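新闻稿

Titon青少年体育中心公布夏季攀岩营安排:不承诺“零基础两周登顶”

(Jellville讯)每到六月,家长的手机里就塞满夏令营广告,“保证进步”“人人拿证”“专业教练全程陪同”之类的句子反复出现。Titon青少年体育中心今日公布本年度夏季攀岩营的课程和收费,并在招生说明第一页写明:中心不保证任何一名营员达到某个难度等级。

“保证进步这句话我一直不太信。”中心攀岩项目负责人Domingo Yáñez说,“进步是跟什么比?跟第一天比,谁都会进步,第一天连八字结都不会打。家长掏钱买的要是这个,那也太贵了。”

本期攀岩营共设60个名额,面向九岁至十五岁的学员,每期两周,上午在室内岩壁训练,下午安排绳索操作、体能和休息。每名教练最多带六名学员,先锋攀登课程减为四名。中心去年曾考虑把名额扩大一倍,最后没有这样做。Yáñez的解释很简单:岩壁就那么宽,保护点就那么多,多收的孩子只能坐在垫子上看别人爬。
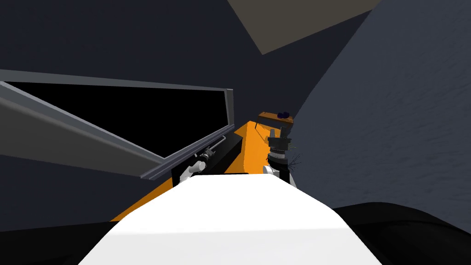
收费方面,每期营费为3,958元,含装备租用、午餐和保险,不含接送。早报名优惠取消。中心认为,所谓优惠价往往是先把原价抬高再打折,与其让家长算来算去,不如只印一个数字。需要自备攀岩鞋的学员可在开营前到前台试码,中心不指定品牌,也不在现场销售。

关于课程内容,中心与Hjaltadóttir训练工作室合作编写了新的教学大纲。大纲把结组检查、口令和坠落练习放在前三天,难度线路从第四天开始。部分家长在咨询时表示前三天“太慢”。中心的答复是,进度不会因此调整。未通过绳结和保护操作考核的学员,可以继续参加顶绳攀登,但不能替同伴做保护,也不能进入先锋班。

中心同时对目前流行的“体能测评报告”持保留态度。市面上不少夏令营在结营时发给家长一份彩色图表,列出握力、柔韧、专注力乃至“领导力”的得分。Titon中心也曾试用过一套类似系统,收集了1,027份记录。Yáñez翻看后认为,同一个孩子上午和下午的得分可以相差很大,而“领导力”一栏究竟怎样得出,供应方始终没有讲清楚。

“一张雷达图很好看,贴在冰箱上也很好看。”他说,“可我没办法告诉家长那个尖角代表什么。”

今年结营时,每名学员领到的是一本手写的攀登日志,内容包括爬过哪些线路、在哪一处脱落、教练写的几句评语。日志不打分,不排名。

户外部分仍安排在Zollis岩场,每期一天。与往年宣传不同,中心今年不再把户外日列为“必有项目”。如遇降雨、大风或岩面潮湿,当天改为室内训练,不另行补课,也不退部分营费。中心理解这一条可能引起不满,因此把它放在报名表的签字栏上方,没有放进附录。岩场单日使用费已包含在营费之内。 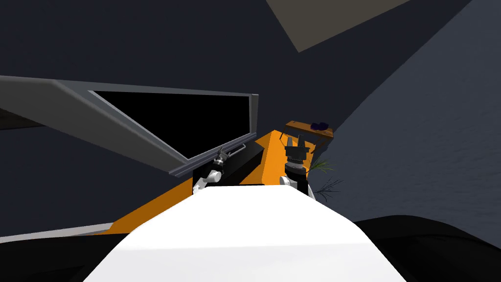 图:橙色台面与两条机械臂(计算机渲染画面)

在安全方面,中心公布了岩壁和器材的检查办法。上一年度共登记器材检查728次,记录簿存放在前台,家长可以翻阅,不需要预约。中心没有采用“零事故”作为宣传语。Yáñez认为,攀岩本身带有风险,擦伤、扭伤都会发生,一家场馆若声称从未有孩子受伤,要么是没开多久,要么是没有记。

外界对于攀岩热能持续多久也有不同看法。近两年Jellville及周边新开了几家抱石馆,营销声势不小。Titon中心对“攀岩培养一生的自信”这类说法并不附和。有的孩子爬完两周就再也不想来,中心认为这很正常,也不会在结营后致电推销年卡。

报名安排如下:即日起接受现场及电话报名,每天上午九点至下午五点办理,按先后次序录取,满额即止。开营前十天以上取消者全额退款,十天以内取消者退还一半。学员须提交健康声明,由监护人签字。六月内另设一次免费体验课,时长九十分钟,家长可以在场观看,但请不要在岩壁下方大声指挥。

关于Titon青少年体育中心
Titon青少年体育中心位于Jellville,开设攀岩、体操及基础体能课程,面向六岁至十七岁学员。

媒体联络:Titon青少年体育中心攀岩项目办公室,联系人Domingo Yáñez

(完)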